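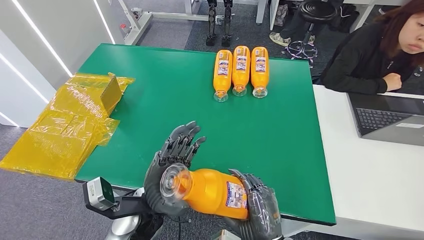
*Orange bottle, clear cap, a lot of very small print.*

November 2022

Small print on household bottles has gotten out of hand and I'm tired of pretending it's my eyes. Ok, partly my eyes. But still.

Started with my aunt, Harriet Zamora. Eighty-one, sharp, reads two newspapers. She phoned me in May to ask how much drain cleaner to pour. She had the bottle right there. Couldn't read it. Had a magnifying glass -- couldn't read it with the magnifying glass either, gray letters on silver. The brand name she could read from across the kitchen. Funny how that works.

So I went through my own cupboard. Floor cleaner from Fandlow: logo the size of my palm, dosing instructions down by the seam where the glue wrinkles. Dish stuff from Torkari: six languages, none bigger than a sesame seed. I'm glad about the six languages. Just fold the thing out, put it on a peel-back label, whatever. Garden companies manage it. Paint companies manage it.

The usual answer is that there's no room. I don't buy it. There is room for a waterfall. There is room for a leaf and a swoosh and "NEW LOOK!" The room went to the people who want you to pick it up, and whoever has to use it at home got the leftovers.

Second answer: look it up online, scan the little square. Delali Osei runs the hardware counter at Gallagher and she says people come in with the empty bottle and ask her to read it to them. Every week. These are people with phones, mostly. They have wet hands, or a kid on one hip, or the square goes to a page that wants to know about cookies first. A warning you need a signal to read isn't much of a warning.

I wrote to Vendadis about their bathroom spray. 285 words on the back, I typed them all out, took me most of an evening. Got a nice reply from a Kilian Gruber saying the label meets requirments. I'm sure it does. Thats my complaint! The requirement is too low.

What I'd want: how much, what not to mix it with, what to do if it gets in your eye. Those lines in black on white, big enough to read at arms length in a bad kitchen light. Everything else can stay tiny for all I care -- recycling codes, the address of the head office, the bit about caring for the planet.

Would it make the front uglier? Sure, a bit. My aunt would still buy it. She's been buying the same drain cleaner for decades, she only wants to know how much to pour.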